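Ticket: Gripper trial, Clomik fingers vs. Gundley fingers, two-arm cell
Status: open
Component: grippers / wrist cameras
Project: Keritz

Hi all, I'm back on the finger comparison (sorry for the gap!). The complaint from last time was that the pads slip on foil chip bags but hold fine on hard tools, so I've been working with pliers, scissors, bags and the lavender basket. Stills from the cell and the wrist cameras:
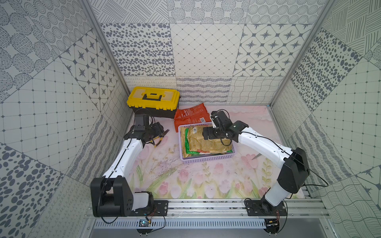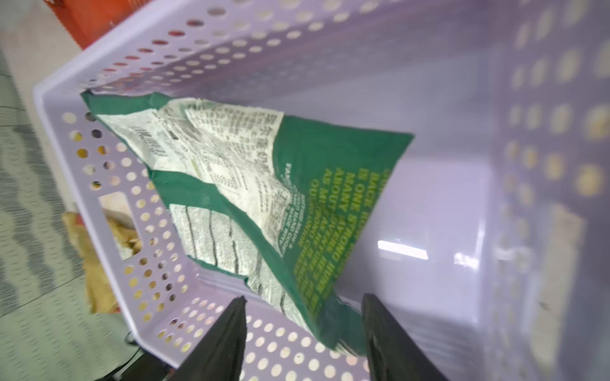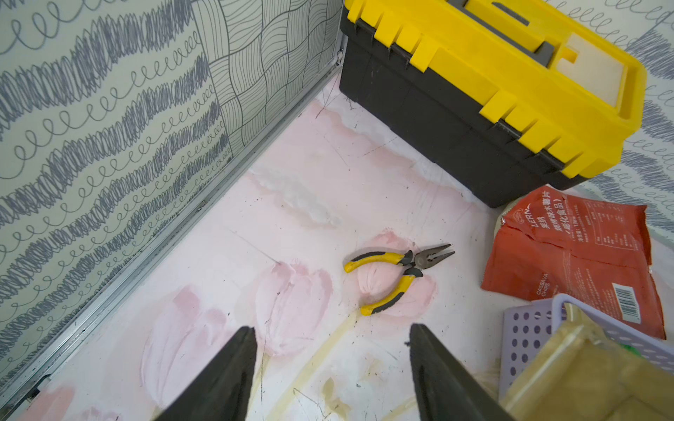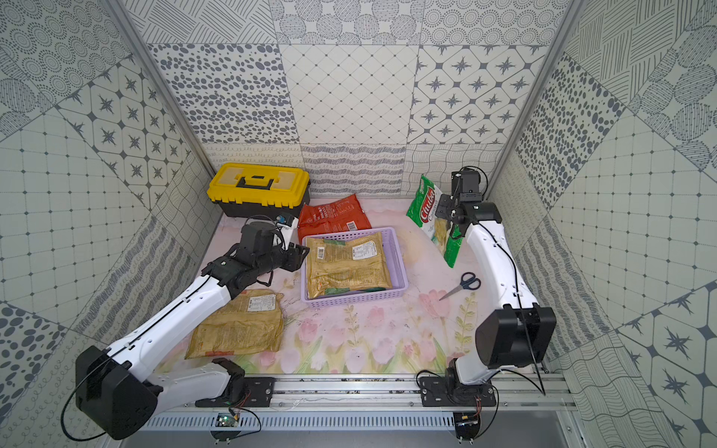

First and last: fixed camera. Second and third: wrist view, green shopping bag in the basket, then the pliers by the toolbox.

What I've tried so far:

1. Grip force at 400 on the controller scale. Pliers came up every time with both finger sets. Foil bags slid out on the Clomik set, usually when the arm started to swing sideways.

2. Dropped the force to 228 and slowed the close. Way better on foil, which surprised me! I think the hard squeeze was pushing the air to one end and the bag just squirted out. I ran 8 picks with each set at this value. Clomik lost two bags, Gundley lost none.

3. Swapped left and right fingers to rule out a bad arm. Same result, so it isn't the arm.

4. Put the old Mendoza controller back on the right side. It drops wrist video for a moment whenever both arms move together, and I gave up after 6 tries. Please don't spend time on that one unless somebody really wants it.

Still not happy with picks inside the basket. The fingers themselves are fine, but the shiny floor of the basket throws a bright glare spot into the wrist view, and I keep closing too early. I dimmed the overhead light a notch and it helped a little (not enough).

Next up is the Gundley set on both arms with force left at 228, plus a lower exposure on the wrist cameras. If anyone has exposure values saved from the March setup, could you paste them in here? I looked in the shared folder and only found the fixed camera ones.

Leaving this open until the basket picks are sorted.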